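Vello Quilt Cover, Queen
Vodville Bedding

$471
Colour: Prolloteo Plaid
In stock, ships from our Vodville warehouse

The Vello is a quilt cover for people who have stopped pretending they iron. It's brushed cotton, 300 gsm, heavy enough to stay where you put it and soft enough that you'll be late for things. The plaid is large on purpose. Small checks make a bed look like a tea towel, and we've already sold you the tea towels.

It closes along the bottom with buttons, which are slower than a zip and quieter at 3 am. Corner ties inside keep the doona from migrating to one side and leaving somebody's feet to fend for themselves.

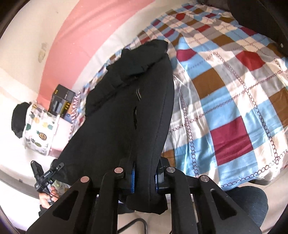
Large plaid on the bed, with a black garment for contrast.

Dark clothes will shed lint on a pale cover and pick it up from a dark one. Prolloteo Plaid sits politely between the two. Dog hair is a separate matter and we make no promises.

Specifications
Size: 210 x 210 cm
Packed weight: 2227 g
Fabric: 100% cotton, brushed both sides
Closure: 10 buttons, plus one spare you will lose
Product code: 491

Care
Cool wash, inside out, buttons done up unless you enjoy fishing socks out of the corners. Line dry in shade. Tumble drying is allowed, but the cover will sulk and come out a little shorter.

Goes with
Joo pillowcases (pair), sold separately
Joo fitted sheet, also sold separately, sorry

Orders placed before noon on Saturday leave the warehouse that day. The king size is back in September.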